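Tips for the bench, Miltside robot club

Most advice on getting two arms to pack a bag comes from people who tried it once, on a good day. We meet on Sunday and have kept a tally since November: 858 tries, and I trust maybe a third of what we thought we learned.

**Start with the pouch, then the arms.** A soft pouch slumps, and students blame the code. Pick one with a stiff frame inside. The Ganusport team says theirs works fine without one. I'd like to see it.

**One arm holds, one arm works.** Letting both grippers pull at once looks clever and mostly drags the bag across the table. Hold one side still before you go near the zipper.

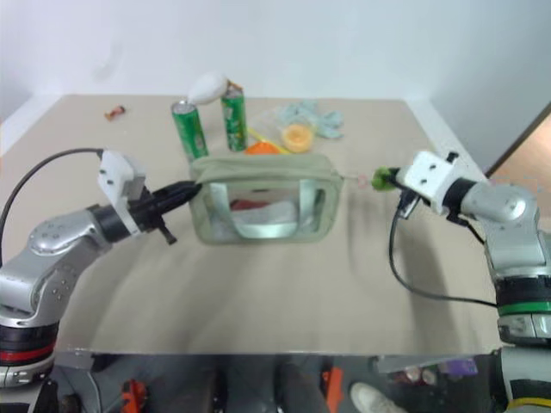 **Tie back the cables.** A loop lying on the tabletop will catch something sooner or later. Hook-and-loop strips are cheap. Skip the Trosumine clips -- ours let go after roughly 200 cycles.

**Don't tidy too much.** A bare table gives lovely scores that mean very little. Leave cans, a cloth, a bit of fruit in a bag. If the run only works on a clean table, write that down in the log.

**Count the misses.** The Ikonen rules let you drop your 2 worst runs. We keep ours in, and our numbers look bad next to everyone else's.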